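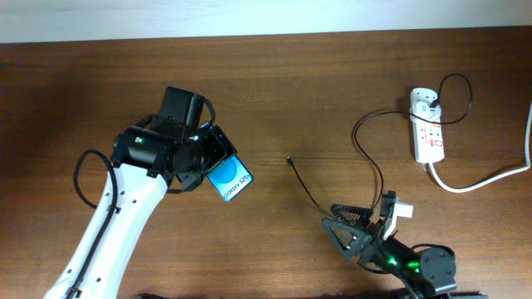 Who can enter the Cuvard Bench Challenge?

Any team of two to six students enrolled at a technical college, university or vocational school can enter, provided the team has one faculty adviser and a pair of arms that can share a single table.

DINOW TECHNICAL COLLEGE OPENS ENTRIES FOR TWO-ARM STUDENT COMPETITION

DINOW – The Department of Automation at Dinow Technical College has opened registration for the second Cuvard Bench Challenge, a student competition in two-arm manipulation of household and retail objects. The event will be held in April in the Mészáros Building on the college's main campus. Registration is open to student teams from inside and outside the region.

The competition grew out of the department's course in coordinated manipulation, in which students program two arms to complete tasks on one work surface. Course teams are working on the same class of problems that will be scored in April: gripping a rigid carton at an angle, locating a thin cable on a wood surface, and moving one arm without disturbing cords that lie within reach of the other.

"The carton is the easy object," said Lieselotte Hamann, who teaches the course and will serve as chief judge. "It has flat faces and it holds its shape. A charging cable does neither of those things, and most of the scoring is on the cable."

Mixed hardware

Teams may use two arms of the same type or of different types. The department's practice bench pairs a white arm carrying black gripper fingers with a black, open-frame arm whose gripper has triangular, ribbed fingers. The two have different reach, different joint limits and different control rates, and students are required to document how their software handles each.

Mixed pairs do not receive a scoring bonus. In the first challenge they received a 5 percent bonus, which the rules group removed after several teams reported choosing hardware for the bonus alone.

Timing and coordination between the arms may be handled by any software the team can install and explain. The course uses Inov, a scheduling layer written by former students and maintained by the department. Inov passes joint targets to both controllers from a shared clock and stops both arms if either one misses its update. The current release will be supplied to registered teams on request, with source code and installation notes. Teams using their own software must demonstrate an equivalent stop function at technical inspection.

Task structure

The challenge consists of three tasks, run in a fixed order on the same table.

Task A, Carton Handover. One arm lifts a phone-size retail carton from the table and transfers it to the other arm. The carton must not touch the table during the transfer. Printed faces may not be used as the only means of locating the object, as the judges will change cartons between runs.

Task B, Cable Pickup. The team's system finds the connector end of a charging cable and lifts it clear of the table. The starting position is set by the judges. Contact with the cord is permitted; contact with the metal portion of the connector is a fault.

Task C, Clear and Place. Both objects are on the table together with a power strip and its cords. The carton and charging cable must be moved to a marked zone. The power strip is not energized and may not be displaced by more than its own width.

Each run is limited to 300 seconds. Teams may restart once during a run without penalty, but the clock does not stop. Operator control is not permitted after the start signal.

Scores from all three tasks are added, with Task C weighted double. In the event of a tie, the team with the lower total time is placed first. The maximum score is 2,000 points. The winning team in the first challenge finished with 1,273 fewer faults recorded in simulation than in its first trial but did not complete Task C on the bench; no team has done so under competition conditions.

Changes to the rules

Three changes have been made following the first challenge.

Camera placement is now unrestricted above the table surface. The former rule limited teams to one fixed overhead camera, and wrist-mounted cameras were excluded.

Gripper fingers may be exchanged between tasks. Exchange time is counted.

Cable routing on the arms themselves will be checked at inspection. Any loop of arm cable that can reach the table surface in the team's declared range of motion must be secured before the first run.

"The third change came directly out of lab work," said Balthasar Aigner, laboratory engineer for the department. "A planner will usually model the links and the gripper. It will usually not model the cable on the outside of the link. We would like teams to find that at inspection and not in the middle of Task C."

Training data

The department will also release 273 recorded practice runs from the course. Each recording includes joint positions for both arms, gripper commands and synchronized camera images. Failed runs are included and labeled as such. The recordings may be used for training, testing or parameter tuning, and teams that use them must say so in their technical report.

Practice access

Registered teams without a suitable bench may apply for practice time in the Mészáros Building. Sessions are supervised by laboratory staff and must be booked in advance. Teams bringing their own arms should submit a mounting drawing and the supply voltage of each controller with the booking request. Clamps are provided; adapter plates are not.

Registration

The entry fee is 70 euros per team and covers inspection, one practice session and printed rules. Travel and lodging are not included. Teams must submit the names of all members, the name of the faculty adviser, and a short statement of the hardware to be used. Hardware may be changed until technical inspection. Entries are confirmed in order of receipt.

About the Department of Automation

The Department of Automation at Dinow Technical College offers programs in control engineering, industrial electronics and robot programming. The coordinated manipulation course is open to second-year students who have completed the introductory controls sequence.

Press contact
Department of Automation, Dinow Technical College
Mészáros Building, Dinow
Attn: Balthasar Aigner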